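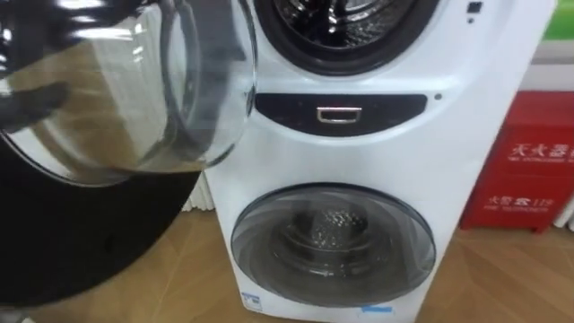 How to follow a small football club from another country

Many people choose a football team because of their father, or because the stadium is near the house. For me it was different. I live in one country and the club that I love, Nastness, plays in another one, in the third division, in a ground that holds 2000 people. I have followed them for eleven seasons now and in this time I made most of the mistakes that are possible. In this page I explain how I do it today, step by step, so that you can do the same with your own small club.

Step 1. Find out where the club really publishes its news

Big clubs put everything everywhere. Small clubs do not. Nastness has an official website, but the website is often one week late, and the ticket page still showed the prices of last season until October. The true information comes from the club's social media page and from the match programme, which they put online as a file on the morning of the game.

Spend one or two weeks only watching. Write down which channel gives the line-up first, which one announces a postponed game, and which one is dead. Then turn on notifications for the good ones and forget the others. If you turn on everything, you will get the same goal five times on your phone, and usually late.

Step 2. Put the fixtures in your own calendar

Do not trust your memory and do not trust the general football apps for lower divisions. They often have the wrong kick-off time. Copy the fixtures by hand from the league's page at the start of the season, and check them again at the start of every month.

Pay attention to the time zone. When you create the event, choose the time zone of the stadium, not yours, and the calendar will do the conversion. I once sat down with coffee for the match against Hurkberg and it was already the second half. The clocks had changed in their country and not yet in mine.

Cup games need special care. They are drawn late, they are moved often, and if there is a replay it can come with only a few days of notice.

Step 3. Decide how you will watch or listen

There are usually three possibilities.

The first is a stream from the club or from the league. Before you pay, look if it is permitted in your country, because some passes work only for people abroad and others only for people at home. Read also if the price is for one match or for the month. Test the stream on a less important game. If the picture stops all the time, lower the quality by hand and do not leave it on automatic.

The second is audio. I recommend it very much. The commentary of Nastness is done by two supporters, and one of them is a former goalkeeper who complains about every goalkeeper. You learn the names of the players much faster with the ears than with the eyes, and you can cook or iron at the same time.

The third is the live text. Use it only when you are at work. It is slow, and a penalty in live text is a terrible thing, with two minutes of nothing.

Please stay away from illegal streams. At this level the money of a few subscriptions makes a difference to the club.

Step 4. Learn the language of the supporters

If the club is in a country whose language you do not speak well, make a small list of words. Mine began with offside, injury, loan and "sold out". After that I added the insults for the referee, which are more difficult, because the dictionary translates them in a too literal way.

Write in the supporters' forum in simple sentences. My first message was long and full of mistakes, and a man called Rodrigo Frade answered with the history of the north stand and an explanation of why they do not like Aguiar, the neighbor club. It took me an evening to read.

Do not give your opinion about the coach in the first month. You have not seen enough games, and they will tell you so.

Step 5. Support with a little money, but check first

A foreign membership is normally cheaper than a season ticket. Ask what it includes. At Nastness it gives a scarf, a card and one vote at the annual meeting, but the vote must be used in person.

For shirts, write to the shop before you order and ask the shipping cost and the customs cost. Order one size bigger than usual if the shirt is of the narrow modern type. And wash it inside out, with cold water, or the sponsor's letters will start to come off.

Step 6. Plan one trip in a season

Choose a league game in the middle of the season and not the last one. The last match can be moved to another hour by the league when all the flights are already bought. Book a room that can be canceled, arrive the day before, and stay also the night after.

Buy the ticket by e-mail if the online shop refuses your foreign card. I wrote to Glória Meireles in the ticket office, and she kept a seat for me under my name. The attendance that evening was 559 and it rained from the first minute. We lost 1-0 and the goal was offside.

Take cash for the food stand and bring warm socks.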